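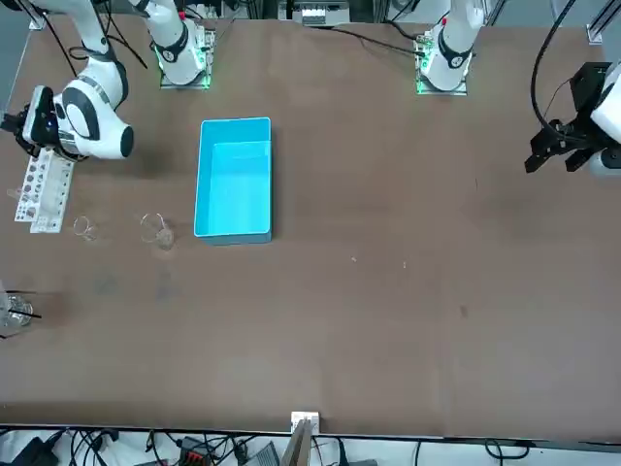
A white test tube rack, two glass beakers and an empty cyan bin on a bench at the Prerov teaching laboratory.

Prerov lab switches to one-bin clearing for shared glassware

The teaching laboratory at Prerov will change the way shared benches are cleared between sessions, starting in August. Under the new procedure, each bench gets a single open bin for used glassware. The bin is placed on the bench before work starts and leaves it only when the session is over.

The lab holds 2065 pieces of glassware in general circulation, most of them beakers, flasks and test tubes. Until now, used pieces were carried by hand to a sink at the end of the room and left there for the next wash. An internal review of last year's stock records listed 384 pieces as broken or chipped. The largest share of the damage was logged during clearing and transport, ahead of both washing and storage.

The bins are supplied by Preklow, a maker of plastic storage goods. They are rectangular and open at the top, with a step molded into the inside. Lids were considered and dropped at the trial stage. Users tended to stack glassware on top of closed bins, and the stacks slid when the bins were lifted.

The written procedure runs to 2 pages. Beakers go in first, upright and in one layer. Large beakers are placed before small ones. Glass rods are taken out of their containers and laid flat along one side of the bin. Test tubes stay in their rack and the rack is moved separately, held level with both hands. Tubes that still contain liquid are emptied at the bench into the correct waste bottle — the bin is for emptied glassware only.

The position of the bin is also set down. It stands away from the bench edges, with clear space on all sides, so that pieces can be lowered into it from any direction. Racks and beakers in use are kept to one side of the bench. Bags, notebooks and coats are not allowed on the bench at any time, a rule that was already in force.

Clearing time has been fixed at 30 minutes at the end of each session, including the walk to the wash room. The previous schedule had no set period, and late groups often handed over benches that were still partly in use. Sessions that need more time for clearing must be booked with the longer slot in advance.

The trial took place on the benches in the Teoh room, the smaller of the two teaching rooms. Breakage fell during the trial, but the lab has not released a figure and describes the period as too short for a firm comparison. Stock records will be checked again at the end of the next teaching term.

One change was made as a result of the trial. The first version of the procedure allowed racks to be placed inside the bin if there was room. Full racks turned out to be too long to lie flat next to a layer of beakers, and tubes shifted when the rack was tilted. Racks are now kept out of the bin in every case.

Washing will continue to be handled by Nerier, which also collects cracked pieces for disposal. Broken glass does not go into the bench bins. It is swept into the marked container by the door and reported on the stock sheet the same day.

Printed copies of the procedure will be posted in both teaching rooms before the first session. The main store will be closed on the Sunday before the change for restocking. Groups that need glassware for the following morning should collect it before the store closes.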